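Print this page | E-mail this page

Filed under: Grant Updates > Home Help Robotics

Progress report to Trondix, May
Prepared by Tamara Barbu, Bustadham kitchen project

You asked for fewer adjectives this time, so I'll start with the number. We now have 284 usable demonstrations of a person steering the arm through a kitchen task by remote control. The plan called for more. The plan was written by me, in a good mood, before I had tried picking up a bowl with somebody else's elbow.

Sizwe Mabaso and Zohreh Rezaei do most of the driving. A session lasts 20 minutes, after which the driver's wrist gives out or the driver starts narrating. Zohreh's runs are smooth and slow. Sizwe's are quick and contain what he calls recoveries. We kept both kinds, and Mircea Stanciu, who does the training, reports that the recoveries are the more useful of the two. Sizwe has been told this, I regret to say.

Money: we are under on equipment and over on hours. Replacing the gripper pads came out of the repair line. I would like to move what remains there into driver time, and a yes by e-mail will do.

Problems, in the order they annoyed us:

Shiny metal. Drivers hesitate over anything with a glare on it, and the model has learned the hesitation beautifully. Mircea wants to trim the pauses. Paraschiva Olteanu wants the drivers to stop pausing. We are trying both.

Labels. Each run gets a written line saying what the driver meant to do. For 2 weeks in spring we had three people writing these and three opinions on the difference between a plate and a shallow bowl. Paraschiva now writes all of them.

Delay. The lag between hand and arm has improved since we moved the control computer off the shared office network, where it had been competing with everyone's lunch.

Next: 3 new tasks, all involving putting something down where it was asked for, which remains harder than picking it up. Mircea will send the training results separately, with charts.

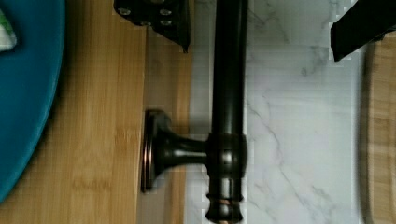
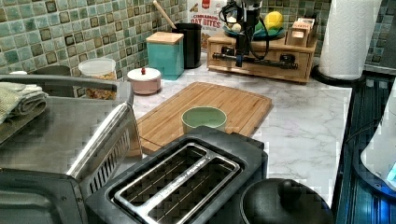
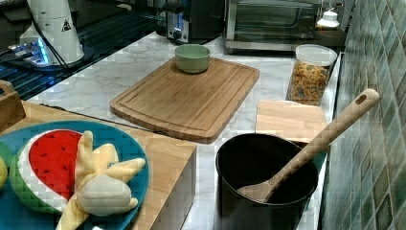
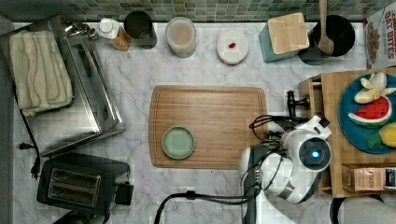
The Bustadham kitchen counter; the last view has the white arm coming in beside the toy fruit.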